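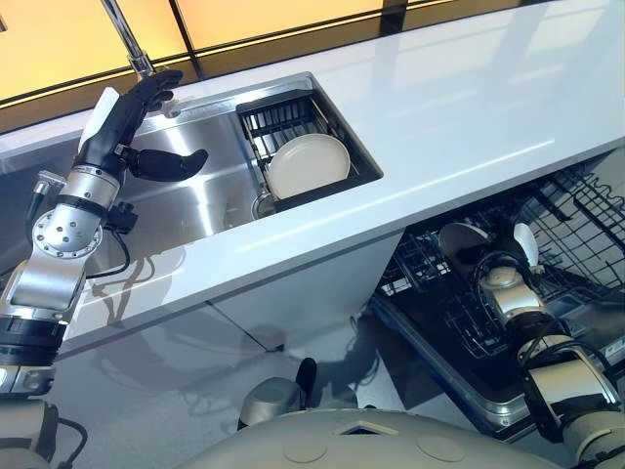 Doolan Deluxe on Switch – anyone finished it yet?

Started by pixelmoth, 10 June 2019

pixelmoth
So the port is out and the store page promises "70 hours of adventure" and a reworked battle system. I played the first one on PC and liked it fine, but I've been burned by "reworked" before. Last time a studio said that to me they had moved the menu to the other side of the screen. Is it worth full price if you already own the original?

gruntled_bard
Depends what you wanted fixed. The loading is shorter. The party AI is still dumb as a rock. My healer ran straight into a poison swamp twice in the first dungeon and then cast haste on herself.

pixelmoth
That's the same healer then. Good to know.

Warkeo_fan
You two are being way too hard on it. It's a small team, the music is great and the Clorumitz chapter alone is better than most of what the big publishers put out last December. I bought it day one and I'd do it again.

gruntled_bard
Small team, sure. They're charging a big team price.
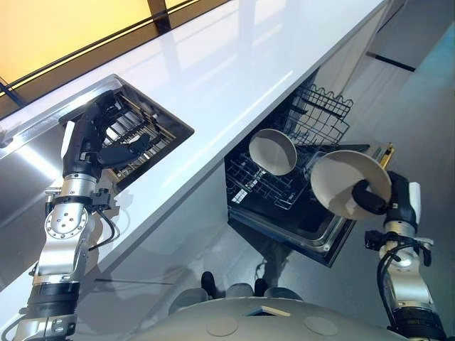 Ekaette Ogbonna
Site reviewer

I've got the review copy and I'm nearly 71 hours in, so let me save you some time on the 70 hour claim. It's true if you do every hunt board quest, and the hunt board quests are bad. Go here, kill six wolves, come back, the guy has moved to another town. The main story took me less than half of that and I wasn't rushing.

The battle changes are real, I'll give them that. Turn order now shows on screen and you can swap party members in the middle of a fight. But the enemies weren't changed to match, so once you get the Demow blade you can pretty much hold down one button until the credits. I kept waiting for a boss to punish me for it. None did.

Warkeo_fan
Did you play on hard?

Ekaette Ogbonna
Yes. Hard gives everything more health. That makes the fights longer and that's all it does.

Warkeo_fan
I had to reload the ice queen four times on hard so I don't know what to tell you.

gruntled_bard
Were you using the Demow blade?

Warkeo_fan
I sold it.
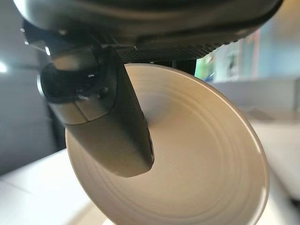
Handheld RPG Club – Members' Board

Chi-keung Lau
Moved this over from general since it's turned into a proper discussion. Please keep spoilers for the last chapter out of it.

My own two cents: Clorumitz is pretty, but it's the part where my copy crashed. Twice in the bell tower, both times right after a save, so I lost nothing. The patch notes say "stability improvements" and I still got the second crash after patching. I'd like to know what they think they improved.

pixelmoth
Docked or handheld?

Chi-keung Lau
Handheld both times. Haven't been back up there docked.

tin_otter
Never crashed for me and I've done the tower with every character. Maybe your card is full?

Chi-keung Lau
It isn't. I checked that first.

gruntled_bard
What about the crafting? The trailer made a huge deal out of the 700 recipes.

Ekaette Ogbonna
I'd like to see the list they counted from. A lot of them are the same soup with a different mushroom. The red one heals a bit more than the brown one, and by the time you can pick the red one you're buying potions that beat both. Upgrading the best shield costs 2000 ore, and the only decent spot for ore is one cave with a slow elevator.
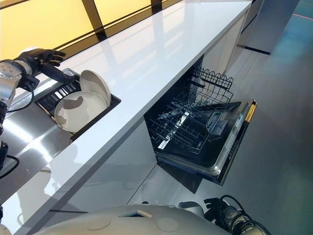 And you can't skip the elevator animation. You ride it down, mine, ride it back up, rest at the inn so the rocks come back, then do it again. I gave up and finished with the second best shield and never noticed a difference.

tin_otter
The shield is for the post-game fights though. You do notice it there.

Ekaette Ogbonna
Fair, I've only done one of those. I'll try the others before the review goes up, but I'm not going back in that cave.

Warkeo_fan
So what's the score going to be?

Ekaette Ogbonna
Not telling. Lower than yours.

pixelmoth
OK, I think I'll wait for a sale. If anybody has the physical version, does it come with the map? The store page says "includes map" and I don't trust that either.

tin_otter
There's a map. It's printed on the back of the cover sleeve and you have to take the sleeve out to read it.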